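Tubos de tampa de rosca na oficina e na cozinha

Publicado em 6 de janeiro de 2026 por Ewurabena Asante

Os tubos cônicos de plástico, desses de laboratório, servem bem para guardar coisas miúdas e líquidos em pequena quantidade. Uso os de 50 ml para corantes, cola diluída e sementes que só vou plantar em abril.

Escolha os transparentes com graduação impressa. A escala poupa o copo medidor quando se prepara uma mistura pequena. Se houver uma área fosca na lateral, escreva ali a lápis o conteúdo e a data. Caneta comum borra com álcool.
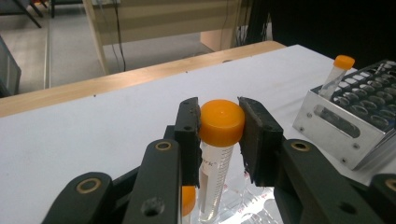 O fundo cônico não para em pé sozinho, portanto o tubo precisa de um suporte. Um rack transparente deixa ver o nível sem tirar nada do lugar. Quem não tem um pode furar uma tábua, com folga de 2 mm em cada furo.

Para lavar, água morna e detergente neutro, com escova fina até a ponta. A tampa vai à parte, e a rosca merece uma passada de escova de dentes velha. Manchas de corante saem com álcool 70. Deixe secar de boca para baixo por aproximadamente 4 horas antes de fechar.

Não encha até a borda e não aperte a tampa com alicate. Não reaproveite tubos que já tiveram produto químico para guardar comida.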